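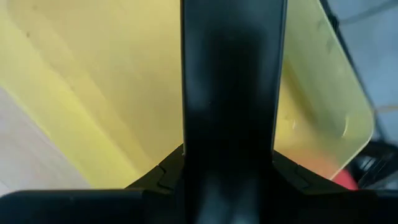 Onyekachi Ibrahim argued in last year's session that a glossary with more than 100 entries stops being consulted, and that the translators go back to guessing. I want to start from that claim and show where our data disagrees.

Slide 2. Scope. Palasia termbase, English to German, user manuals only. Marketing copy excluded. 137 approved entries at the March freeze.

Slide 3. Entry structure. Source term, target term, part of speech, one context sentence, status. We dropped the definition field. Reviewers filled it in by copying the context sentence.

Slide 4. Lookup logs. Pause here, the axis labels are small. Lookups per translator did not fall after entry 100. They fell when entries had no context sentence.

Slide 5. Forbidden terms. 40 entries carry at least one. Read out the "housing" / "enclosure" pair. Borkum manuals use both for the same part, in one case in the same paragraph.

Slide 6. Merging. Isah termbase had its own status values. Map "proposed" to "draft", never to "approved". 9 conflicts needed a decision by hand. Skip the table if past 2:40.

Slide 7. Open points. Compound nouns with a hyphen in source. Verb entries in passive sentences. Who retires a term.

Leave the export settings on screen during questions.

Comments (3)

mweb: Does the status mapping survive a round trip through TBX? Ours lost "draft" on import.

Petra L.: Slide 4 needs the number of translators. Hard to judge without it.

kdo: We kept definitions for the Cloterex manuals and they do get read, but only by new hires.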